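Burnden carpet, reviewed after one winter

I bought the Burnden because the Zukov was out of stock and the Acuña cost what I paid for my first car. As origin stories go, it isn't romantic, but neither is carpet.

The salesman at Gokham wanted to talk about resilience. He had a leaflet saying the stuff had been tested to 4,000 passes of something called a drum. I don't own a drum. I own office chairs, heavy shoes and a habit of carrying coffee while reading, and after a winter of all that the Burnden looks much the way it did when it went down in December. The dents under the desk legs came up with a damp cloth and a warm iron, which made me feel competent for most of an afternoon.

Complaints. It sheds. I filled the vacuum 3 times in the first week and began to wonder whether there would be any carpet left by spring. That has settled down. It also arrived smelling like the inside of a new raincoat, and the leaflet's advice was to "ventilate the space," easy advice to give from a warehouse in a better climate. Two weeks with the windows cracked took care of it, along with my heating budget.

The padding is sold separately. You find this out at the register. Mine came to $134 and I resent every dollar, though I did walk on the carpet without it for a day and would not do that again. Kneeling was worse.

Dropped screws are still a nuisance, but they stay where they land, and on the old floor they'd be under the radiator before I had finished swearing.

Four stars. I'd give it the fifth if the padding came in the box.
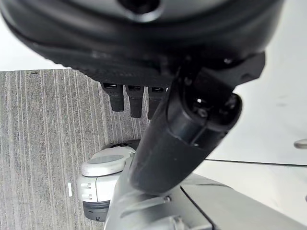
The Burnden on the floor, one winter in.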